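Filed under: Kitchen Automation > Simulation Kits > Acceptance Checks
Last updated: 2019-12-20

Skedo sink task pack, pre-purchase inspection
Site: Protville test office. Inspector: Elmarie Dlamini. Second reader: Nikau Ruddock.

1. License file loads on a clean machine. PASS.
2. Reset returns every object to its start pose. PASS over 114 resets.
3. Objects sink through surfaces or jitter at rest. NONE over 800 steps per run. Step size left at vendor default.
4. Basin collision mesh matches the visible walls. PASS WITH COMMENT. The raised step at the back of the basin has a sharp upper edge. Check gripper clearance before any reach from the far side.
5. Faucet body included in collision checks. FAIL. Arm link 4 passed through the neck in two runs. Vendor ticket open.
6. Stacked and touching items load without overlap errors. PASS. Start layout for this item: plate on the basin floor with a green vegetable and a red-labeled can on it, second plate on the back counter.

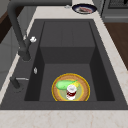 Randi Haugen objected that a pass on item 6 says little about the grasp planner, and asked for the can to be scored separately from the vegetable, as the two need different grip widths. She also wanted the plate mass written into the report.

Accepted. Item 6 now covers loading only. Grasp scoring moves to item 7. Plate mass is not given in the manual and has been requested.

7. Grasp scoring by object. NOT RUN. Needs the Jirneseo gripper model, version to be confirmed.
8. Joint torque limits enforced in software. PASS. Limit set to 64 percent of rated value for all trials.
9. Emergency stop call halts motion within one control cycle. PASS.
10. Log size after a full batch of 2,000 episodes. Within disk quota. Compression off.

Result: hold. Do not release to the arm team until item 5 is closed and item 7 has been run.

We use cookies to remember your settings and measure traffic. Accept all | Manage choices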